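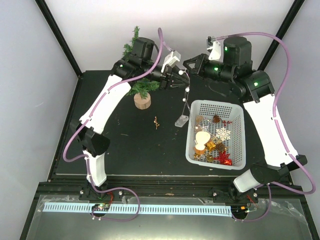

Call for home testers: the Molasach two-arm kit

Search this site Go

Collado is looking for people who would like to spend a few weeks teaching a pair of tabletop robot arms to do fiddly household jobs, and then tell us everything that annoyed them along the way. The kit is called Molasach. We've been building it in our Silomcombe workshop and we're very excited about how far it has come, but so far the only people using it are the ones who designed it. We need fresh hands!

What you'd be doing

You set the kit up on a table at home, guide the arms through a task and save each try to Folivitz, our recording service. Right now we're deep into decorating jobs: a little artificial tree, a string of lights, a basket of pine cones, stars and shiny gift boxes. Thin wire is a wonderful test because both grippers have to work so close together, and every try is a bit different from the last. Our own collection stands at 2,463 saved tries, and 933 of those involve lights. We would love yours to look nothing like ours, so bring your own ornaments, or skip the tree and sort buttons, fold napkins, whatever you have around.

Each tester keeps the kit for up to 3 months, starting in August. Plan on two sessions a week of an hour or so each, plus a short written note after every session (a few lines is plenty, and complaints are welcome).

Who we're looking for

- Anyone 18 or older who can give the kit a sturdy table and leave it set up between sessions
- People who like small, patient work: model builders, quilters, fly tiers, florists
- Basic comfort with a laptop. You don't need to write code
- A home where pets and small children can be kept out of the room while the arms are moving

We'd be especially glad to hear from left-handed people, and from anyone who has tried another arm kit and given up on it. Tell us where you got stuck.

What you get

We deliver the kit, help you put it together on the first day and pick it up at the end. Testers are paid by the session, including the ones where nothing goes right. Help is available by phone on weekday evenings. You can also ask us to delete any of your recordings, at any point, during the test or after it.

How to apply

Send us a short note saying what you'd like to teach the arms first, with the size of your table and the town you live in. Please write "Molasach tester" in the subject line. Applicants near Silomcombe can come in and try the kit before deciding.

Posted 2018-04-15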